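Wundgate tool library adds a table for small parts and hobby repairs
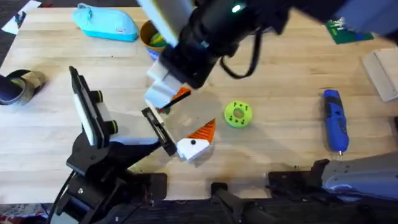 The Wundgate tool library will open a small-parts table in March, in the front room of its building on Staton Street. It is meant for people who want to fix or finish little things and have no good place at home to do it. Until now the library has mostly lent out ladders, saws and garden equipment, and members took everything away with them. The new table has a butcher-block top in light wood, and it is already in use, with a blue cordless rotary tool, a zippered turquoise pouch and a bright green ring among the things on it. Members can bring toys, model parts, costume jewelry and plastic pieces that need sanding, trimming or gluing.

The library paid for the work with a grant of $4,000 from the Odera Fund, which also covered new lighting and a second sink. Nearly 70 members asked for a table of this kind in a survey last fall.

Time at the table is free for members and can be booked in blocks of 60 minutes. Non-members pay $5 a block. Safety glasses are provided and must be worn by anyone using a power tool. Children under 12 need an adult with them. Spray paint and solvents are not allowed in the front room.

Testetti Hardware, two doors down, will give members a discount on sandpaper, glue and replacement bits through the end of spring.

The library has 40 clear plastic bins for unfinished projects. A bin can be kept on the shelf for up to two weeks and should be labeled with a name and phone number. Bookings are taken at the front desk or by phone from 10 a.m.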